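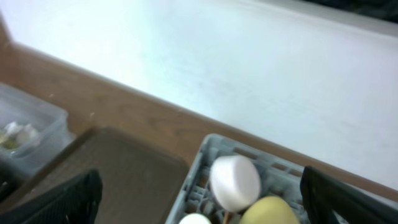

Budgeting for a two-arm table setup for clearing up after meals — what am I forgetting?

Luminița Stanciu
February 19, 2024

We run a small lunch club in Tollstead and want a pair of arms on a table by July, sorting cups and bowls off trays into a rack. I've got a quote from Barbu for the arms and grippers, and 899 put by for everything else. Is that daft? I've no idea what the "everything else" is!

Ileana Olteanu

Not daft, but split it up before you spend any. We did ours in Pludovden last year and the bits that caught me out were spare finger pads (buy two sets), decent cables and a solid table. Trays, rack and crockery came to 60 all in, and I'd get doubles of whatever you'll really use — chopsticks, saucers, the lot. Ask Barbu how long repairs take too. Ours was 26 days for one gripper and we had nothing to swap in. 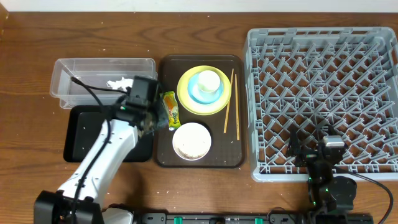

Two arms on one base bar, with the tray and rack between them and room for a bin on the left.

Measure your table with the arms stretched out, not folded! I had to buy a second one.

cullow_kev

Get the warranty. Cullow do a cheaper arm but I've not tried it.

Luminița Stanciu

Thanks both, hadn't even thought about repair times. Will ring them about a spare gripper and see what's left for the table.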